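Intro to Inventory — Session 4 notes
Storage locations, bins, slotting

Last time: item numbers. Today where the items go.

Location code = aisle, bay, shelf, bin. Always in that order. Gustham warehouse uses it, so does Prondeck, only Prondeck puts a dash between shelf and bin. Either OK on the homework, just don't mix.

Fixed location — every item has a home. Easy to learn, wastes space when stock is low.
Random location — item goes wherever there's room. Better use of space, useless if the records are wrong.
Most places do a mix. Fast movers fixed, the rest random.

Small parts: one shelf can hold a lot of bins, so the bin number does most of the work. Number left to right, back row first, and write it down somewhere. One item per cell. Two items in a cell = picking errors, see the Hundness case in the reader (page 74). 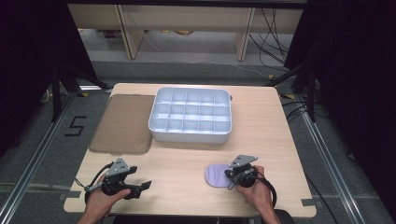
Fig. 2. Compartment tray, 15 cells, three rows of five.

With a grid like Fig. 2 you can go 1–15 or row letter plus number (A1 to C5). Row letters are easier to read out loud. Pick one per site.

Slotting — who gets the good spots? Rank by number of picks, not by value. Common mistake on the quiz last term.

Worked numbers, Savchuk data set:
Item 1: 2210 picks a year
Item 2: 1456
Item 3: 1000
Item 4: 74
Items 1 and 2 go at waist height near the packing bench. Item 3 same aisle, one shelf up. Item 4 top shelf, far end. Heavy items are an excepton — low shelf whatever the pick count.

Re-slot when? Seasonal goods twice a year, e.g. garden stuff moves foward in April. Everthing else when the ranking changes.

For next session: read chapter on cycle counts, do problems 3 and 5. Bring a calculator.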